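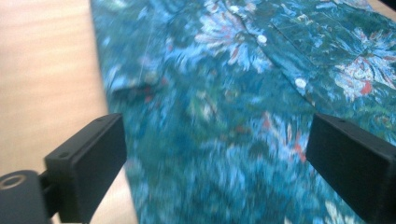 4. 柄物シャツのたたみ作業

4.1 適用範囲
本章は、前開きでボタン留めのシャツを、たたみ板「Prinham」を使って平置きの状態から棚収納用の寸法にたたむ手順を定める。対象は総柄のプリント地とし、無地のシャツについては第3章を参照すること。ニット、フード付きの上着、前立てのない被りの衣類は対象外とする。
大柄の花模様など、柄の位置が一枚ごとに異なるシャツでは、柄を基準にして左右を合わせることができない。本章の手順では、前立てとボタンの列を中心の基準として用いる。

4.2 用意するもの
・たたみ板 Prinham(幅300mm)
・作業台(奥行800mm以上)
・衣類用ブラシ Bririne、または同等の毛先の柔らかいブラシ
・薄紙(襟の内側に入れる場合のみ)
・収納箱 Warkov(浅型)
・品名札

たたみ板には表と裏がある。刻印のある側を上にして使う。刻印が摩耗して読めない場合は、角が丸く面取りされている側が上である。
薄紙は無地で色の付いていないものに限る。印刷のある紙は使用しないこと。

4.3 作業台の準備
(1) 台の上の物をすべて片付け、天面を乾いた布で拭く。
(2) 天面に手のひらを滑らせ、ささくれ、粘着物、突起がないか確認する。木製の天面では、木目に沿う方向と直交する方向の両方で確認する。
(3) ささくれがあった場合は、作業を始める前に補修する。応急的に布を敷いてもよいが、その布は端を台の裏側で固定し、たるみが出ないようにする。
(4) 照明は、シャツの裾側に作業者の影が落ちない位置に置く。明るい色の天面に光が直接当たると反射でしわが見えにくくなる。この場合は照明を左右どちらかにずらす。
(5) たたみ板、ブラシ、薄紙を利き手側にまとめて置く。シャツを広げる範囲には置かない。

注意:水拭きをした場合は、天面が完全に乾くまでシャツを置かないこと。プリント地は、染料の種類によって湿気で色が移ることがある。

4.4 シャツの点検
たたむ前に次の点検を行う。点検で不具合が見つかったシャツは、たたまずに第7章の手順に回す。

(1) 襟、脇、袖口の汚れを確認する。多色の柄では小さな染みが柄に紛れる。見る角度を変え、表側で判断がつかないときは裏側から確認する。
(2) ポケットがある場合は、中を空にする。
(3) ボタンを上から順に一つずつ指で軽く引き、糸の緩みを調べる。
(4) ボタン穴のほつれを調べる。
(5) 全体に軽くブラシをかけ、糸くずと埃を取る。ブラシは襟から裾へ一方向に動かす。
(6) 脇の縫い目を裾まで目で追い、開きがないことを確認する。

備考:赤や橙の細かい筆跡のような柄は、染みと取り違えやすい。輪郭が周囲の柄と同じ調子であり、裏側にも同じ位置に色が出ていれば、柄と判断してよい。裏側まで色が通らない生地では、同じ色の模様がほかの箇所にもあるかどうかで判断する。

4.5 ボタンの留め方
ボタンは全数を留める必要はない。次の順に留める。
(1) 最上部のボタン。開襟シャツの場合は、襟の折り返しより下にある最初のボタンとする。
(2) 中央のボタン。
(3) 最下部のボタン。
(4) 前立てが波打つ場合は、波打っている箇所に最も近いボタンを追加で留める。

光沢のある小さなボタンは滑りやすい。爪でつままず、指の腹で押さえて穴に通すこと。

4.6 広げ方
(1) シャツの両肩を持ち、前身頃を上にして台に下ろす。襟は作業者から見て奥側とする。
(2) 肩から手を離し、裾の両端を手前に軽く引く。引く力は、生地が動き始める程度とする。
(3) 前立てを指でたどり、上から下まで一本の直線になるように整える。この時点で前立てが台に対して斜めになっていても差し支えない。直線になったあと、シャツ全体を回して台の縁と平行にする。
(4) 手のひらを前立てに置き、そこから左右の脇へ向けて空気を押し出す。生地をこすらず、押さえては離す動作を繰り返す。
(5) 脇の線を確認する。脇線が緩く湾曲しているのは裁断によるものであり、無理に直線に直さない。
(6) 袖を左右に開く。台の幅が足りないときは、袖だけを身頃の上に仮置きしてもよい。

注意:前立てだけを持ってシャツを回さないこと。縫い目が伸び、ボタンの間隔が不揃いになる。回すときは両脇に手を入れ、身頃ごと動かす。

残ったしわは、次の基準で扱う。
・手のひらで押さえて消えるもの:そのまま次の工程に進む。
・押さえても線が残るが、たたんだときに内側に入るもの:そのまま次の工程に進む。
・前立ての左右30mm以内に線が残るもの:アイロンをかけてから4.6(1)に戻る。
・襟先の折れ:アイロンをかけてから4.6(1)に戻る。

アイロンの温度は必ずシャツの取扱表示に従う。表示が切り取られている場合は低温とし、当て布を使用する。アイロン後は生地の熱が取れるまで待つ。

4.7 たたみ方
(1) 前身頃を上にした状態から、両肩と裾の位置を保ったままシャツを裏返し、背面を上にする。
(2) 背面のしわを4.6(4)と同じ要領で押さえる。ボタンの列が下になるため、押さえる位置は背中心を避ける。
(3) たたみ板を背面の中央に置く。板の上端は襟の付け根に合わせ、左右の余りが等しくなるように調整する。
(4) 右の身頃を板の縁に沿って内側に折る。
(5) 右袖を下へ向けて折り返し、折った身頃の上に重ねる。半袖の場合は、袖が折り線から外に出なければ折り返しは不要である。
(6) 左側も同様に折る。
(7) 左右の折り線が平行であることを確認する。平行でない場合は(3)に戻る。
(8) 裾を上に向けて、着丈の三分の一の位置まで折る。
(9) たたみ板を手前に静かに引き抜く。引き抜く間、もう一方の手で襟の付け根を押さえる。
(10) もう一度裾側から折り、折り山を襟の付け根の下に合わせる。
(11) 全体を両手で挟み、表に返す。
(12) 襟を整える。必要に応じて、襟の内側に薄紙を入れる。

備考:(8)の折り位置を変えると、仕上がりの丈を収納箱の内寸に合わせることができる。箱ごとの内寸は59ページの表に示す。

4.8 仕上がりの確認
表に返した状態で、次の項目を確認する。
・前立てが中央にあり、上下で左右に振れていないこと。
・左右の襟先の高さが揃っていること。
・袖、裾が折り線の外に出ていないこと。
・ボタンが隣の層の生地を強く押していないこと。
・たたみ板や薄紙の端が外から見えないこと。

柄の大きな花が折り線にかかっても、不具合とはみなさない。柄を正面に出す目的で中心をずらすと、前立てが斜めになり、積み重ねたときに崩れやすくなる。店頭用などで柄を見せる必要がある場合は、4.7(10)の折り山の位置だけで調整する。左右方向の調整は行わない。

4.9 収納
(1) 品名札に種別、サイズ、主な色を記入する。柄物は地の色を先に、柄の色を後に書く。
記入例:半袖シャツ/M/青緑・白
(2) 箱の底に薄紙を敷く。
(3) 襟の向きを一枚ごとに交互にして積む。襟側だけが高くなるのを防ぐためである。
(4) 濃色のプリント地と白無地を直接重ねる場合は、間に薄紙を挟む。
(5) 蓋を閉め、蓋が浮かないことを確認する。浮く場合は枚数を減らす。上から押し込まない。
(6) 品名札を箱の短辺側に差し込む。

注意:収納箱を直射日光の当たる棚に置かないこと。青や緑の濃い部分は退色が目立ちやすく、折り線に沿って色の差が残る。
注意:防虫剤を入れる場合は、生地とボタンに直接触れない位置に置くこと。異なる種類の防虫剤を併用しないこと。

4.10 長期保管中の扱い
季節をまたいで保管するシャツは、途中で一度箱から出し、折り位置を変えてたたみ直す。
(1) 箱から出し、4.6の手順で広げる。
(2) 折り線の部分を裏側から指で軽く押さえ、生地の状態を確かめる。
(3) 変色、湿り、臭いがあれば保管を中止し、第7章に進む。
(4) 異常がなければ、4.7(8)の折り位置を前回から30mmずらしてたたむ。
(5) 薄紙を新しいものに交換する。
(6) 品名札の裏面にたたみ直した月を記入する。

4.11 困ったときは

症状:たたみ板を引き抜くと形が崩れる
処置:板の表裏を確認する。刻印側が下になっていると縁に生地が掛かる。表裏が正しい場合は、引き抜く速度を落とす。

症状:前立てが中央に来ない
処置:4.7(3)で板が背中心からずれている。いったん開き、裾の左右の端を合わせて背中心を見つけてから板を置き直す。ボタンの掛け違いがないかも確認する。

症状:滑りやすい生地で、折った身頃が戻る
処置:折るたびに、折り線の上に手のひらを置いて数秒待つ。改善しない場合は、板と身頃の間に薄紙を一枚入れる。クリップや待ち針は使用しない。

症状:ボタンの跡が表に出る
処置:積む枚数を減らす。跡が付いたシャツは箱から出し、つるした状態で様子を見る。

症状:仕上がりの厚みが左右で違う
処置:袖の折り返し位置を揃える。長袖では、袖口が裾側の同じ高さに来るようにする。

4.12 たたみ板の手入れ
使用後は乾いた布で両面を拭く。汚れが落ちないときは、水で薄めた中性洗剤を布に含ませて拭き、洗剤分を水拭きで取り除いたあと、陰干しする。溶剤、研磨剤、漂白剤は使用しない。
縁に欠けやめくれがある板は、生地を引っ掛けるおそれがあるため使用を中止する。縁をやすりで削って使い続けないこと。
保管は平置きとし、板の上に物を載せない。立て掛けて保管すると反りが生じることがある。交換用の板は、部品名「Kirui」として別に用意されている。

本章の手順作成:Adhiambo Mabula
手順の確認:Mwanahawa Rweyemamu

次章:5. 長袖シャツの袖の処理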